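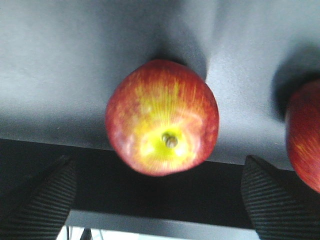 I grew up next to an orchard, so people assume I have strong feelings about genetically modified crops. For a long time I didn't. Then in February my cousin Keabetswe Ndlovu, who grows maize and a few rows of beans outside Karbridge, got a place in a field trial for a drought-tolerant seed called Ivum, and I have heard about very little else since (I love her dearly, but the phone calls are long!).

She planted two plots side by side, the trial seed in one and her usual variety in the other. The rains came late, and then they came all at once. When the harvest was finally weighed, the Ivum plot gave 2,357 pounds and the old seed a bit less than that. She had been hoping for 3,000, so there was some grumbling, but she'd also sprayed less, and she was pleased to have those mornings back.

What bothers her is the seed bill. Fevitz, the company behind the trial, gave her the first bag free and hasn't said what the next one will cost. She's used to saving seed from one year to the next, the way her mother did, and the agreement she signed doesn't allow that. I read it twice at her kitchen table and still had to ask her what half of it meant.
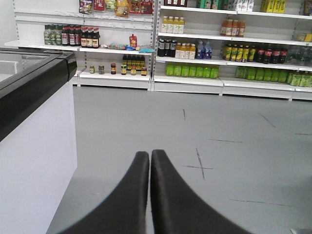
Where I've ended up, for now

I'd eat it, and I have, in a very good cornbread. The safety question worries me less than it used to. I'd just like growers with small fields to get a straight answer on price before they sign, and I'd like somebody to sit down with them and go through the paperwork in plain words. The Modise growers' group has been asking for a meeting like that, and more than 1,000 people have put their names to the letter.

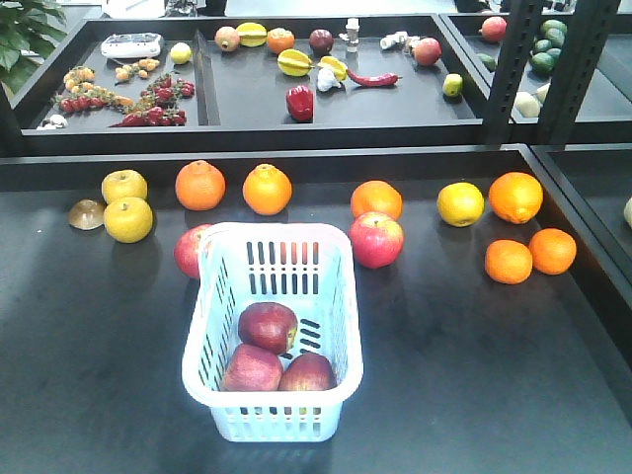
Apples in the basket, with more fruit around it.

Keabetswe hasn't decided about next season. She has the bag of old seed in her pantry just in case, and I'm driving up on 29th December to help her clear the lower field, so I expect I'll get the full report then, and probably more cornbread.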